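Against the Glove Drawer

Cleiton Brandão
10 July 2020

Most households store winter gloves in the worst container available to them, a deep drawer or a lidded bin. I want to argue for the open perforated basket, and for handling gloves as items that need a flat surface before they need a container. July is the right time to raise the subject. The gloves have been in storage since April, and whatever condition they were put away in, they are still in it.

The drawer has two faults. It restricts air movement, and it hides its contents. A padded glove is a layered object: shell, fill, lining, and often a membrane between them. Moisture held in the fill has one good exit, through the cuff, and a drawer packed to the top closes that exit with other gloves. The second fault is slower to show itself. Gloves that can't be seen don't get paired, and an unpaired glove tends to be replaced by a new pair, which goes into the same drawer.

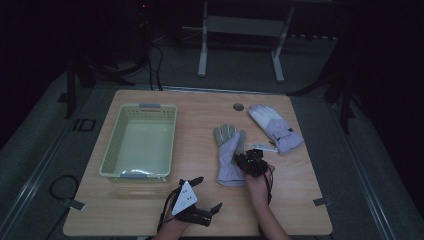 The flat surface comes first. A bare table is enough. Lay the gloves out with the fingers extended and the cuffs open, and leave them until the lining is dry at the fingertips, where it dries last. Check the straps and the seams between the fingers. A thin knit glove and a padded winter glove should be treated as separate classes of object, even when the colors are close. The knit glove can be folded. The padded one should not be, as a hard fold compresses the fill along a line and the line stays.

Colleagues at Idau, where I worked on storage fittings, preferred hanging clips. I used them for one winter. Clips load the cuff at a single point, they need a rail, and the rail ends up holding scarves. The basket needs no installation and can be carried to the table and back.

My basket cost less than the drawer organizer it replaced, a Drellirent insert with 4 fixed compartments, each sized for a hand smaller than any in my family. Fixed compartments assume the contents will not change. Gloves do change, every winter, in number and in bulk. 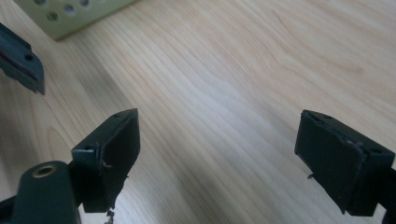 The usual objection is dust. Kowalczyk, a housewares retailer whose catalog I otherwise respect, recommends sealed boxes for all seasonal textiles on these grounds. Dust on a glove can be removed by shaking it. Mildew in the fill usually can't be removed at any cost below that of the glove. I would accept the dust. Where moths are a real concern the calculation differs, and wool should be sealed once it is fully dry. Most padded gloves sold now are synthetic.

A second objection is that open baskets look untidy. They do if overfilled. The rule I follow is a single layer, backs up, cuffs toward one end, so each glove can be lifted without moving another. When the layer is full, something has to leave the basket, and it should be whichever glove has lost its partner.

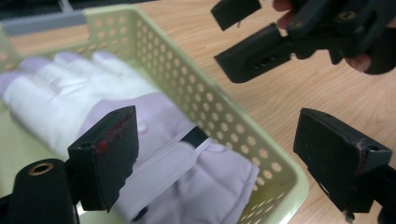
Padded glove in a perforated basket, strap across the cuff.

Close the straps before storage. An open hook strip will catch on any knit it touches, and the damage to a thin glove is out of proportion to the two seconds saved.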